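Subject: Re: [wusovier-announce] Season changes to ranked matchmaking and role limits
Date: Thu 14 March
List: wusovier-announce
Reply-To: wusovier-discuss

To all subscribers,

The Barkholm League Office has received a large number of responses to the announcement sent to this list in February. Many of them raised the same points. This message answers those points in one place and sets out the changes that have been made to the original plan. Subscribers who did not receive the February announcement will find the relevant part quoted here.

> The League Office gives notice that the following changes will apply
> to all ranked Wusovier matches played under Barkholm rules from the
> opening of the next season.
>
> 1. Each team of five will be limited to two players in the Warden
> role. There is no present limit.
>
> 2. The rating gap allowed between the highest and lowest rated player
> in a premade team will be reduced to 184 points.
>
> 3. Role swaps during a round will be closed once the second gate has
> fallen. Swaps between rounds are not affected.
>
> 4. Teams that leave the queue after a map has been drawn will be
> placed at the back of the queue and will lose their map veto for
> the next match.
>
> Comments may be sent to the discussion list.

The Office wishes to thank the teams that replied in detail. Several attached replays, and these were of real use in reviewing the second and third items.

Item 1. Warden limit

The limit of two Wardens per team will go ahead as announced. The Office reviewed 3,730 ranked matches from the present season before proposing the change. In 2,449 of them at least one side fielded three or more Wardens at the opening of the first round. The Office's view is that this has narrowed the game to a small number of team plans, and that players who prefer the Scout and Mender roles have been pressed to give them up.

Some teams asked whether a player who changes to Warden during a round will count toward the limit. The answer is yes. The limit applies at all times, and the third player to request the role will be refused by the server. The role will open again as soon as one of the two Wardens has changed to something else. A Warden who is waiting to respawn still counts.

A smaller group asked that the limit be set at one. The Office does not support this at present. The Leckie map in particular has two separate gates on the attacking side, and a team with a single Warden would have no practical way to hold both. 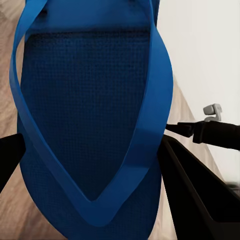 Leckie is the reason our team asked for a limit of three on that map only. With two Wardens you can hold both gates, but you can't rotate if one of them goes down, and the walk back from spawn is longer than the gate timer. We would accept two everywhere else without complaint.

The Office has considered this request, which came from more than one team, and has decided against a separate limit for a single map. Players in the solo queue do not know the map until it is drawn, and a limit that changes from one match to the next would be hard to follow. The concern about the walk back from spawn is a fair one, however. The gate timer on Leckie will be lengthened for ranked play, and the new value will be posted with the season settings file.

Item 2. Rating gap in premade teams

This item drew the most replies and has been amended. The gap of 184 points was chosen because, in the matches reviewed, results became much easier to predict in advance once a team went beyond it. The Office still considers the figure sound for teams of four and five.

It was pointed out that many pairs who play together regularly are further apart than this, and that a pair has less effect on the balance of a match than a full team does. The Office accepts the point. Pairs will be exempt from the gap. They will be matched by the rating of the higher player, and the lower player will gain and lose rating at the normal rate.

Teams of three will be subject to the gap. If the three-player queue becomes too slow, the Office will look at the matter again at the middle of the season - but no promise is made as to the result.

Players whose rating rises or falls during an evening and who pass the gap in doing so will not be removed from their team. The check is made when the team first enters the queue and is not repeated until the team has been disbanded.

Item 3. Role swaps after the second gate

The closing of swaps after the second gate will go ahead, with one change. A player who has reconnected after a lost connection will be allowed a single swap within 80 seconds of returning. This answers the case, raised by several teams, in which a player drops out in one role, a teammate covers for them, and the player then comes back to a role that is no longer needed.

The single swap may not be passed to another player. If the returning player asks for the Warden role while two Wardens are already in play, the request will be refused and the swap will not be used up.

The Office was asked whether this rule could be applied at the first gate instead. On most maps the first gate falls early, and closing swaps at that stage would decide too much before either side has seen how the other intends to play. The second gate remains the better point.

Item 4. Leaving the queue

No change has been made to the penalty itself. The Office has clarified that it will not apply when the map draw fails, when the server reports an error, or when the match has been canceled by a referee. Teams penalized in error should send the match number to the referees' address, and the veto will be restored by hand.

Zuramix servers

A number of replies dealt with the servers and not with the rules. Ranked play will continue on the Zuramix servers next season. The evening restart will be moved to an hour when fewer matches are in progress, and a notice will appear in the lobby before each restart. Matches that are interrupted in the first round will be voided. Matches that are interrupted later will be replayed from the start of the round in question, with the score kept.

The Office is aware that spectators have seen the wrong team colors on several broadcasts. The fault lies in the spectator client and does not affect play. Until it has been corrected, casters are asked to refer to teams by name.
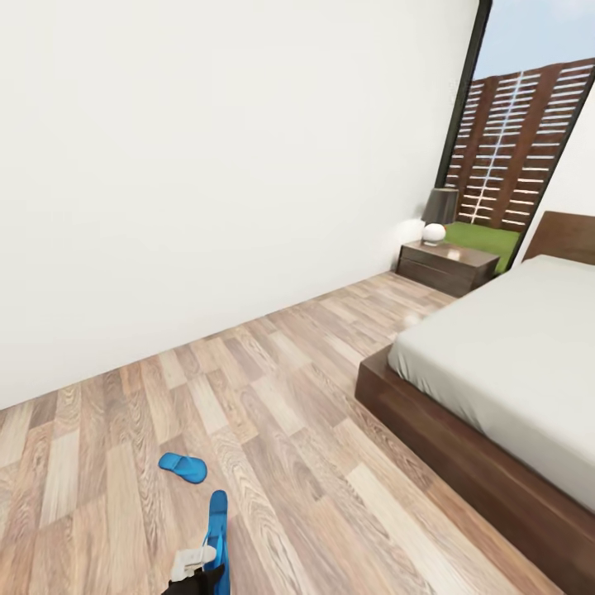
Bed and wood floor in a plain bedroom.

Test period

The new settings will be open for testing in the unranked queue before the season begins. Matches in the test queue will not affect any player's rating. Teams are asked to test in the same group they expect to enter with, and to play at least part of their time on Leckie, where the changes to the gate timer will be most noticeable.

Reports should go to wusovier-discuss with the word TEST at the start of the subject line. A useful report gives the match number, the map, the round, and a short account of what took place. Reports that say only that a role feels weak or strong are welcome, but they are difficult to act on without a match number.

The following matters are outside the test and will not be changed before the season opens: the map pool, the length of the rounds, the rating scale, and the number of vetoes given to each team.

Registration

Team registration will open once the test period has closed. Teams that played a full season under Barkholm rules will keep their name and tag if they register with at least three of the same players. Teams with fewer than three returning players will be treated as new, and their former tag will be released.

Each team must name one contact. All notices about match times, penalties and appeals are sent to the contact only, and the Office cannot enter into separate correspondence with other members of the team. The contact may be changed at any time by a message from the existing contact's registered address.

Appeals against penalties from the present season must be sent before registration opens. They will be heard under the rules that were in force when the match was played - the new rules will not be applied to earlier matches in either direction.

Please do not reply to this message on the announcement list. Replies sent there are held and are not read every day.

Barkholm League Office
Ranked Play, Wusovier

Comments (5)

gatecrash_tuesday
Glad to see pairs exempted. My brother and I are way past the gap and I thought that was the end of ranked for us.

mender main
Two Wardens is still one too many if you ask me, but it's a start. Does the limit cover the unranked queue after the test is over, or does that go back to how it was?

Oxbow
The part about reconnecting needs a second look. What stops someone from pulling the plug on purpose to get a free swap after the second gate?

softreset
@Oxbow you'd be a player down the whole time you're reconnecting. On most maps that costs you more than the swap is worth. Could see it happening in the last round though.

pellmell
Any word on when the settings file goes up? I'd like to see the Leckie timer before we decide who's playing what.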